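Aug 25, 2024

Bench room, tabletop refinish, second entry

Picked up from the May notes. The old finish on the long table had gone yellow at the window end and sticky where people rest their forearms, so the plan was to take it back to bare wood and put on something thinner. Stripping and coarse sanding were written up last time. This entry covers fine sanding, the first coats and what I want to do differently on the side bench.

Started with the sander on low and worked with the grain the whole length. The grain on this top wanders a lot, so "with the grain" is only true in general. In the middle third it curves back on itself and whichever way you go you are cutting across it somewhere. I finished that part by hand with a cork block. Slow, but the swirl marks from the machine came out. If you do this on another top, check with a lamp held low from the side before wiping down. Overhead light hides everything.

Vacuumed, wiped with a barely damp cloth to raise the fibers, let it stand overnight, then one light pass with the finest paper we had left. That used the last of the Stoltness sheets. The replacement pack in the drawer is Gretov and clogs faster - fine for edges, I would not use it for a whole top.

Finish is the Iludik hardwax, clear, from the can marked 3267 on the lid in pencil. That number is our shelf number and has nothing to do with the maker. Stir it from the bottom, it settles hard. I put the first coat on with a white pad, thin, and buffed off after 17 minutes. Left a small area by the back corner for longer to see what would happen and it got draggy and needed a lot of rubbing. Keep to the time. 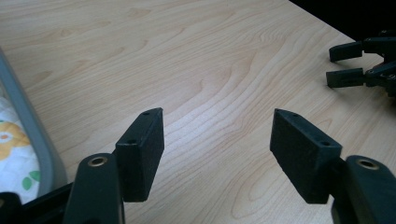
Color stayed pale, which was the main worry. On the offcut the same wax had gone a little orange, but that piece came from the old shelf and had been in the sun for years, so it was a poor test. The grain lines came up tan and honey and read more clearly than they did on the bare wood. Under the lights you still get a glare patch and the figure fades out inside it. I had hoped for flatter. The matte version from the same range might do it, or a last rub with a gray pad. I would try the pad first, it costs nothing.

Second coat went on the next evening, thinner again. Two coats is enough for the top. The edges got a third because they take the knocks. Underside got one coat only, mainly to keep the boards from moving differently on each face. Checked for cupping with the long straightedge afterward and there was a hair of light at the window end, same as before we started.

Problems:

- A hair from the pad dried into the first coat near the front. Cut it out with a blade, spot sanded, waxed over. You can find it with a fingernail.

- The cloth from the Pană bag leaves lint. Use the old cut-up sheets.

- I laid the used rags flat outside to dry and then forgot them in the rain. They still need to go in the metal bin with water.

Curing: the can says 5 days before heavy use. Light things can be set down on it now as long as they are lifted and not dragged. No tape on the surface until the full time is up, and no mugs without a mat. Spirit-based cleaner will soften it at any age, so please use the soap mix in the spray bottle. I wrote this on the card by the sink too.

For the side bench: same paper sequence, skip the overnight stand if the air is dry, and order pads before starting. I ran out halfway through the second coat and had to wash one. There is a bit under half a can of wax left, probably enough for the top but not the legs.

Still to do: refit the cable tray, new felt on the feet, and fill the two old screw holes under the back edge.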